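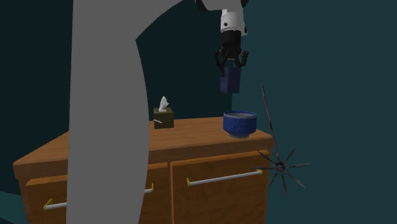 3 min read

Stirkstead Robot Learning Group Shows a Cabinet-Top Method Trained Only in Simulation

STIRKSTEAD, 2019-11-19. The Stirkstead Robot Learning Group today released Tilside, a training method that teaches a robot arm to move small household objects on crowded surfaces, along with the simulated rooms used to build it. We are thrilled to get this one out the door!

Picking up one thing on a bare table is a problem many labs can handle by now. Put that same thing on top of a cabinet, next to a tissue box and a bowl, and life gets harder fast. The arm has to close its fingers on a small box, lift it clear, and carry it past its neighbors, all while parts of its own body block the view of the furniture it is working over. Tilside was built for exactly this kind of clutter.

The method works in two stages. In the first, a policy practices in a rendered world where it is told where every object is. That policy learns quickly, and it gets good. In the second stage, a new policy has to match the first one's moves using only rendered camera views. It sees what a camera would see, including the long stretches when a gray arm link covers a good part of the cabinet front. We call this second stage "blinkered practice," and it is the piece of the work we are most excited about.

Earlier versions threw out any training view in which the arm hid too much. It seemed like the sensible thing to do, and it was the wrong call. Once those views went back in, the policy stopped freezing up halfway through a carry, and it began holding the object steady until the bowl and the tissue box came back into sight. The group tried this change in September and has kept it in every run since then.

Training used 2000 simulated layouts. The objects include boxes, bowls, tissue boxes and some purposely awkward shapes, among them a spiky starburst with one spike far longer than the rest. Shapes like that are hard on a policy that treats everything as a neat block, and they made the final version a lot more careful about thin parts that stick out into its path.

For testing, the group set aside 300 layouts that the policy had never met. It failed on 29 of them. Most of the failures came during placement, when the held object was lowered too close to something already on the cabinet. A smaller share came from grasps that slipped as the wrist turned. The full list of failed layouts is part of the release, so other groups can replay each one and, we hope, beat our score.

All results so far are from simulation. Work on a physical arm is the next step, and the group will report on it separately. Lighting, friction and camera noise will all need attention before the policy leaves the rendered world, and the team is eager to get started.

The release has 4 parts: the training code, the cabinet and object models, the trained policies, and the test layouts with their replay files. The layouts were made with Jatia, the group's scene-building tool, which is also included in the code download. Users can swap in their own furniture, change the size of the objects or move the camera.

The project was supported by a Villaseñor grant for early-stage robotics research.

About the Stirkstead Robot Learning Group
The Stirkstead Robot Learning Group studies how robots can learn everyday handling tasks in simulated homes. Its code and models are free for research and classroom use.

Press contact: Stirkstead Robot Learning Group, Press Office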